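Droren Automation Notes
@droren_floor
22 Dec 2025

Thread on what changed for the people on our floor after the table-setting cells went in. We do contract kitting and meal-tray work for Trovon, and I run the automation side. Mostly notes for anyone about to do the same at a similar site.

1/ Starting point. Before the cells, tray layout was a bench job. One person per bench, a printed layout card, a rack of dishware. Place mat, plate, bowl, side item, pass it left. Shift target was 265 trays per bench. Most people hit it. Nobody liked the last two hours.

2/ The job looked simple on paper and was badly described on paper. The layout card said where the plate goes. It did not say how far off it could be before the next bench rejected the tray. Everyone knew the tolerance. It had never been written down.

3/ So the first real change came before any arm was powered up. We had to write the tolerance down. Three benches gave three answers. It took most of November to settle on one, and the people who settled it were the bench operators. Engineering typed it up.

4/ The number is 8 mm, plate center to mark. Two of the benches had been working tighter than that for years. Their rework rate was no better than the third bench's. They were annoyed to learn this and I would have been too.

5/ Hardware, briefly. Multi-arm cells, table in the middle, wrist cameras. Software stack is Tseng for motion and our own scheduler on top. Fludine did the frame and guarding. If you want model numbers, ask your integrator. They matter less than the lighting.

6/ Training the arms meant people driving them. An operator takes the controls, runs the placement, we keep the recording if it is usable. We set the bar at 1000 usable runs per layout before the cell was allowed to try one on its own.

7/ We assumed the engineers would be the best drivers. Wrong. The bench people were faster within a week. They already knew the order of operations and they did not fight the grippers. The engineers kept correcting small errors that had no effect on the result.

8/ Wrist view from the cell, plate in front of the fingers and another arm working at the far side of it:
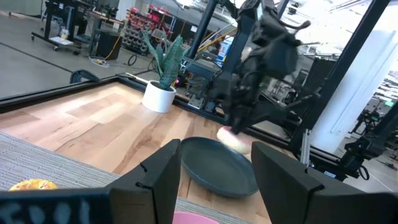 Layout work from the wrist camera. Green plate, gray woven mat, second arm coming in over the back right rim.

9/ Most of the operator's day is now spent on views like that one. The screen gives you the fingers and whatever is between them. The fingers also hide both sides of the plate, so you learn to judge position from the parts of the rim you still have.

10/ This is a different skill from placing a plate by hand and we did not price it as one at first. Drivers were on the bench rate until the second pay review. They are now on the technician rate. That should have been in the original plan. If you are budgeting a cell, put it in yours.

11/ Fatigue moved. Bench work was hard on shoulders and feet. Driving is hard on eyes and on the hand that holds the grip control. We started with two-hour driving blocks, which was too long. Run quality dropped off well before the end. Blocks are now 80 minutes with a real break after, away from any screen.

12/ Two arms near the same plate is where new drivers get into trouble. The instinct is to watch the arm you are driving. You need to watch the gap. We now train this separately, at half speed, before anyone gets a full layout.

13/ Reflections. A wood tabletop under ceiling lights gives bright patches, and the patches are in different places for each camera. Matte dishware helps a lot. We changed two dish types for this reason and the client did not mind. Changing the lighting cost more and helped less than I expected.

14/ Cables. Every arm has them, they all droop somewhere, and they all snag eventually. The daily check is a walk around the cell with a finger on each tie. It takes a few minutes. We skipped it for a week during a rush and lost half a shift to one loop.

15/ Headcount, as that is what people ask. Same number on the floor as before. Fewer on benches, more on driving, checking and reset. Two people left. One told us plainly that the new work was dull. I do not think that is an unreasonable view. Reset work in particular is putting things back so they can be placed again.

16/ We rotate reset now. It used to go to whoever was newest. That gave us new people who had never driven and did not understand why the starting positions had to vary. If every reset is identical, the recordings teach the cell one starting position and very little else.

17/ Who can stop the cell: anyone on the floor, any time, no form. For the first month we asked for a written reason after each stop. Stops went down, near misses did not. We dropped the form and stops went back up to a believable level.

18/ What the cell is good at today: plates, mats, anything rigid with a clear edge. What it is not good at: soft items, stacked bowls, anything shiny. Those stay on the benches. I have no date for moving them and have stopped giving one when asked.

19/ Throughput. The cell is slower per tray than a good bench operator. It is steadier over a shift. Over a full week it comes out slightly ahead on standard layouts and behind on short runs, where changeover eats the gain. We send short runs to the benches by default.

20/ Shift handover got longer. It used to be a nod and a count. Now the outgoing driver writes up which arm was drifting, which layout was open and which recordings to throw out. The write-up is a paid ten-minute slot. When it was unpaid it was one line long.

21/ Things I would do again: tolerance first, bench people as drivers, stop button without paperwork. Things I would do differently: pay grade before go-live, shorter driving blocks from day one, matte dishes ordered before the cameras were calibrated. We calibrated twice.

22/ Next layout is a two-bowl tray. Recording starts after the break. Will add to this thread once the cell has run it unattended for a full shift.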